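Hilov code

The Hilov code is a voluntary set of rules for running two-armed robots at small tables, mostly in sorting and tidying trials. It was drafted at a workshop in Guimarães and is kept up by Skudow, a firm that also sells training in how to follow it. The code is not a safety standard and carries no legal weight, although its supporters sometimes write as if it did.

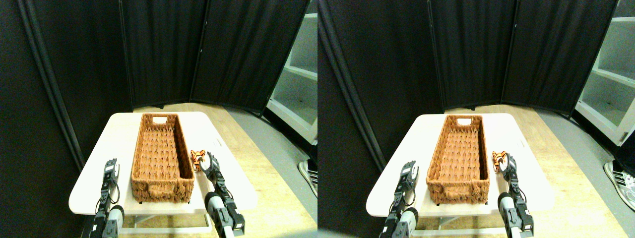
Its first part deals with the start of a trial. Both arms must be still, the table clear of anything the task does not need, and the work area screened at the back. Folding fabric screens are accepted, and a plain wicker basket with one soft toy beside it meets the rule on simple objects. How far a screen improves a result is not stated. The 4 test sites listed in the first edition all used one already, so no comparison was possible.

The second part covers people. An operator may stand beside the table during a trial but must be able to reach a stop control within 2 seconds. The code does not say how this should be checked, and most published reports simply declare that it was met.
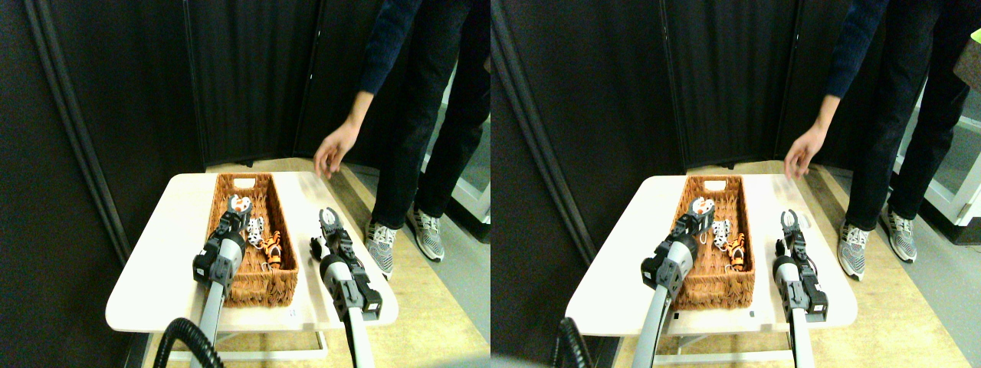
Two arms at a shared table, with a person standing at the far right corner.

Record keeping takes up the longest part. Skudow states that 4,000 trials have been logged under the code, but the log is open only to paying members. A trial stopped by hand may be left out if the reason is noted, which critics regard as the weakest rule in the document. The Grilus project, which follows the code in part, publishes its stopped trials as well. 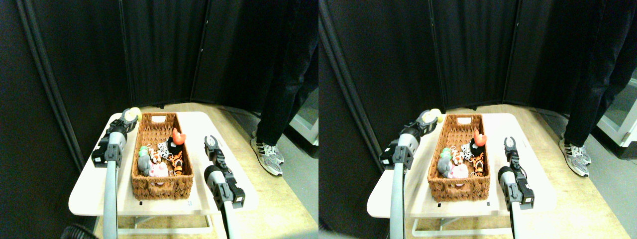 One reviewer of the second edition remarked that its 72 clauses told a laboratory how to fill in a form and very little about when to switch the arms off. Skudow replied that stopping rules were a matter for each site. The clause on stopped trials was left as it stood.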